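Two finger sets, one padlock task

The stock fingers on our bimanual cell are Grukham parallel fingers, black, flat pads, no compliance to speak of. They are fine for blocks and bottles. For the last couple of weeks I have been trying them against a set from Böttcher with a narrower tip and a softer pad, and I wanted a task where the difference would show up in something other than my opinion.

I settled on padlocks. The body is heavy for its size, the shackle gives you a second place to grab, and a key lying flat on a hard surface is about the worst thing you can ask a parallel gripper to pick up. It also needs both hands, one to hold the body and one to deal with the key.

Setup

Both arms bolt to the front rail of the enclosure and reach in toward the middle. Each has a wrist camera, and there is one fixed view of the whole workspace. The controller is the same Prernano unit as before, firmware from March, running both arms at the same speed limit. I changed nothing between finger sets except the fingers and the closing force, which has to be retuned because the softer pads squash before they hold.

Starting layout is four locks in a loose row, two blue, one brass, and a red safety lock at the right end, with small keys lying between them. I don't fixture anything. Placement by hand gives enough variation that a replay of recorded joint positions will miss. 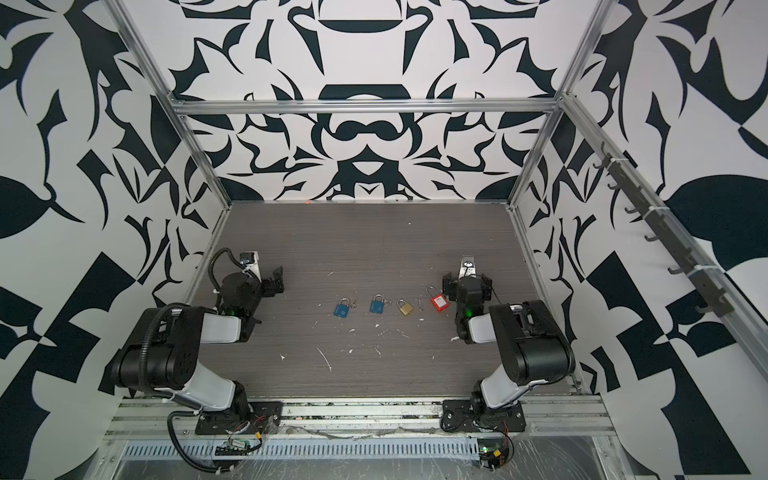 Results with the Grukham fingers

Lock bodies were no trouble. The brass one slipped twice when the pads landed on the rounded edge, and a small increase in force cured it. The red lock is easier to take by its tall shackle, where the plastic covering gives the pads something to bite on.

Keys were poor. Out of 13 attempts on a key lying flat, the fingers got 4. Most misses were the same: the tips closed above the key, touched the table, and the arm stopped on its contact threshold. The key on the short ring did better than the loose ones, as the ring offers an edge to catch.

Results with the Böttcher fingers

Same number of attempts, and only 2 misses. The narrow tip gets under the edge of the key and the pad deforms around it. The price is stiffness. Once the key is held, it rotates in the grip as soon as it touches the keyway, so insertion is worse than with the hard pads. I also found pad wear at the tips after 297 close cycles, which seems early.

Cameras

The wrist views lose the key in the last bit of the approach, when the fingers cover it. The fixed view keeps it, at low resolution. I tried a Humumton camera on the left wrist one Saturday, with a shorter minimum focus distance. The close image was sharper but the fingers still blocked it, so I put the old one back.

Next

I am going to run mixed: Böttcher on the right arm for keys, Grukham on the left for holding the body. The force settings are stored per arm, so the controller should accept that without changes. I still need to print a thinner adapter plate for the right side, and the pads are on back order.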